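Opinion | Home & Everyday

Put the Clock Back on the Wall

By Princess Sison
January 11, 2024
946 shares | 86 comments

The dentist took theirs down in March. I noticed because I was lying back with my mouth full of cotton and looked up at where it used to be, over the door, and there was a screen instead. Smoothies. A slideshow of smoothies. No time on it anywhere.

Then the library. Then the post office in Tiststead, where there had been a big ugly brown one since before I was born, and now there's a rectangle of cleaner paint. I asked at the counter and the woman said everybody has a phone. Which, yes. I have a phone. My phone was in my bag under a coat and two packages.

So this is my case for the wall clock. I've been meaning to write it for a while and I have until lunch.

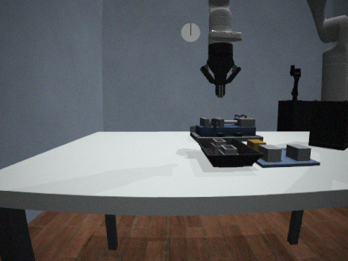
A clock on a wall belongs to the room. You don't own it, you don't charge it, it doesn't know your name. Anyone who walks in gets the same time as everyone else, and gets it free, including the kid with no phone and the old man who left his in the car. And it hardly has to be anything. The white one on the blue-gray wall up there is about as plain as a clock can be, round, plain face, thin dark hand pointing up, and I'd take it over any screen in any lobby in the county. You look, you know more or less where you are, you look away. Half a second. Then back to whoever was talking to you.

The phone takes longer. You know this. You pull it out to see if it's time to go and there's a message from your sister and a thing about a storm and somebody selling a couch. I timed myself once, only once because it was depressing. Checked the time at the kitchen counter. Sixteen minutes later I put the phone down and didn't know what time it was. Had to pick it up again!

My neighbor Paavo Aaltonen taught fourth grade for most of his life and he's worse than me on this. He says kids used to learn to wait by watching the hand go. They'd groan at it. They'd argue about whether it was slow. Now the classrooms at Bevirar Elementary have a board that shows the time when the board is on, and the board is mostly off, and so a child who wants to know how long till recess has to ask. So they ask. All day long.

He thinks it has made them more anxious. I don't know if thats true and neither does he. But I remember being nine and the comfort of being able to look up and do the math myself. Big hand there, so this much more of long division. It was mine to figure out. Nobody handed it to me.

I'm not against screens in general. People always want you to be against the whole thing. I like my phone. I like the map and I like getting pictures of my nephew. I just don't want it to be the only place the time is kept.

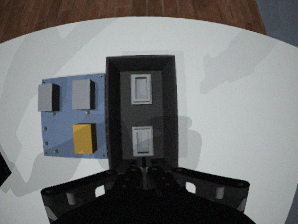
What a slow clock is good for

People say wall clocks are always wrong. Sure. Ours ran fast my entire childhood. My mother set it that way on purpose and then everyone knew it was fast and subtracted, so it did nothing at all, and she still wouldn't change it. When she moved to the apartment she took it with her and it's fast there too.

But a slightly wrong clock is a thing a household can agree on. "By the kitchen clock" meant something. You could be late by the real time and fine by the kitchen. I've had entire arguments settled by that.

A phone is never wrong and so there's nothing to say about it. You're late or you aren't. To the second. I find that a little cold, and I say that as a person who is late a lot.

Sheyla Paucar runs the front desk at a physical therapy place called Havodura, over by the tire shop, and she put up her own. Bought it herself, nail and hammer. The manager wanted to know if it was on brand. She said it was on time. They let it stay, and she says patients are calmer with it there, even when the wait is long. Especially then. You can see the wait going somewhere.

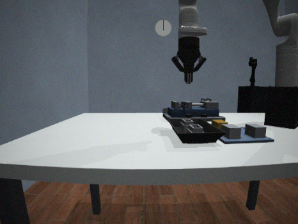 Round, pale, high on the wall. Enough clock for most rooms.

That's the other thing, the height. Clocks used to go up where you had to lift your head. Waiting rooms now, everybody's chin is on their chest. Mine too. I'm not going to claim a clock fixes your neck. But it's a reason to look up, and once you're looking up there might be a person across from you, or a window.

I have had three decent conversations with strangers in my life that started with "is that clock right?" One was on a ferry. One was with Sirkka Savolainen, who I still have coffee with, and who said no, it's been stuck since Christmas, and then told me about her knee. Try starting that with a lock screen.
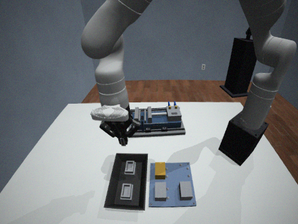 And cost. Someone will bring up cost. A basic clock is a few bucks and runs for ages on a single AA, and I would bet money that the smoothie screen at my dentist uses more than that in an afternoon. Somebody also has to make the smoothie slides. Somebody has to reboot it. When the clock dies you get on a chair.

I know this is small. There are bigger things to be mad about and I'm mad about those as well. But public rooms get worse a little bit at a time, the drinking fountain goes, then the bench, then the pen on the chain, then the clock, and each time the answer is that everybody already has one. A water bottle. A phone. Bring your own. At some point its just a box with a roof that you're alowed to stand in.

So if you run a place where people wait, put one up. Cheap, round, over the door. Big numbers if you can get them. If it runs slow leave it slow, we'll manage.

And if you have the brown one from the Tiststead post office in your garage, write to me. I'm serious. I have the wall for it.

86 comments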